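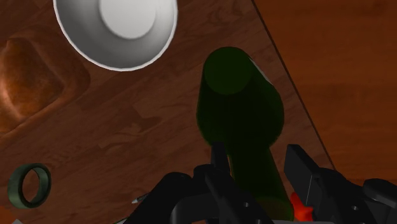
Calado talk -- notes, 11 November 2021
Florante Ambrosio

Open cold. No bio, they have the program. First line: "How would you know a planet has air if you can't see the planet?" Wait. Let it sit.

Then transits. Planet crosses star, star dims a hair. Use the moth and streetlight comparison, everyone does, it works. Thin ring of atmosphere lets some starlight through, gases eat certain colors. Split the light, look for the gaps. Say "gaps" and not "absorption features" (did that last time, lost the back rows).

SLIDE 2 -- the star. Small, red, cool. Planet goes around every six days. So a year there is shorter than my last cold. Don't oversell the joke.

SLIDE 3 -- what Vuluvero did. 247 nights on the list, lost 110 of them to cloud and one broken dome motor. Pause on that number. People like hearing how much of astronomy is waiting. Mention the dome motor story only if ahead of time.

SLIDE 4 -- the curve. Point at the dip. Explain axes BEFORE talking about the dip. Time along the bottom, brightness up the side. The wiggle on the left is the star, not the planet. Somebody will ask. Starspots. Same as sunspots, bigger, more annoying.

SLIDE 5 -- water? Careful here. We have a bump where water vapor should be. Starspots can fake the same bump -- cool spots on a red star have water in them too. Yes, water in a star. Say it twice, they won't beleive it the first time.

So: can't claim it. Say plainly we can't claim it. The newspaper headline was not ours.

SLIDE 6 -- Jotix. The code that takes the spots out. One sentence, maybe two. No equations. If Geltwood people are in the room thank them for the computer time, they ran the fits all February.

After cleaning, 49 usable transits left. Bump gets smaller but doesnt go away. That's where we are.

SLIDE 7 -- next. More transits, redder detector, second telescope farther south so weather can't kill both on the same night. Proposal is in. No answer yet.

Likely questions:
Could anything live there? -- Don't know. Star flares a lot. Hard on an atmosphere.
How far? -- Too far to visit, give the light travel answer, move on.
Aliens? -- Smile. Back to slide 5.

Drink water before Q&A. Clicker is backwards, left goes forward. Leave slide 4 up at the end.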